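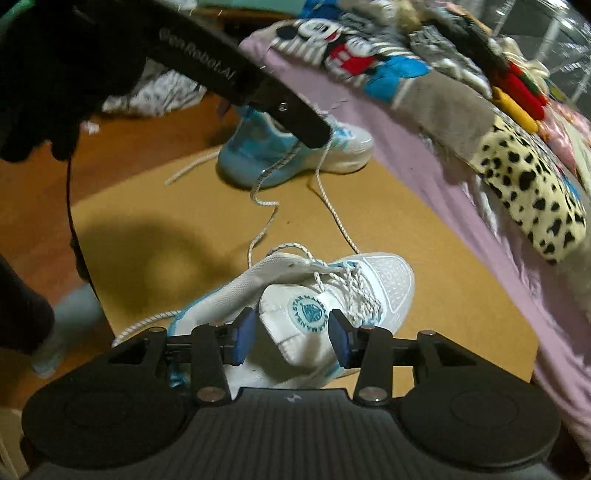 3 min read

Washing mesh trainers by hand

Mesh uppers take up dirt between the threads, and a wipe with a cloth moves it about without lifting it. The method below suits pale textile trainers with a foam midsole. Do not use it on suede, nubuck or anything with a leather lining.

You will need
Two bowls
A soft nail brush and an old toothbrush
Liquid soap without bleach or optical brightener
Two plain cotton cloths
White kitchen paper

Preparation
Remove the laces and insoles. Knock the soles together outdoors and brush off dry soil. Work grit out of the tread with a cocktail stick. Any grit left at this stage will end up in the mesh.

Washing
1. Fill one bowl with lukewarm water and add a teaspoon of soap per litre. Fill the other with clean water.
2. Put the laces in the soapy water and leave them for 16 minutes.
3. Dip the nail brush, shake it once and brush the upper in small circles, starting at the toe. Keep the pressure light. Hard scrubbing raises a fuzz on the yarn that holds dirt afterwards.
4. Use the toothbrush along seams, eyelets and the join between upper and midsole.
5. Blot with a cloth wrung out in clean water. Repeat until the cloth shows no suds. Soap left in the fabric is the usual cause of yellow marks.
6. Clean the midsole last, with fresh solution.

Coloured trim may bleed. Test it first with a damp corner of cloth held in place for a minute. If colour transfers, use cold water and keep the trim as dry as possible.

Drying
Pack the shoes with kitchen paper and change it after an hour, then again when it feels damp. Stand them on plain cardboard, away from radiators and direct sun. Adhesives in many soles soften with heat, so a tumble dryer is unsuitable. Allow a full night before refitting the insoles.

Insoles
Wash separately with the same solution, press flat between cloths and dry upright. Replace them if the foam no longer springs back under a thumb.

Text: Imelda Panganiban
Last revised July 6, 2024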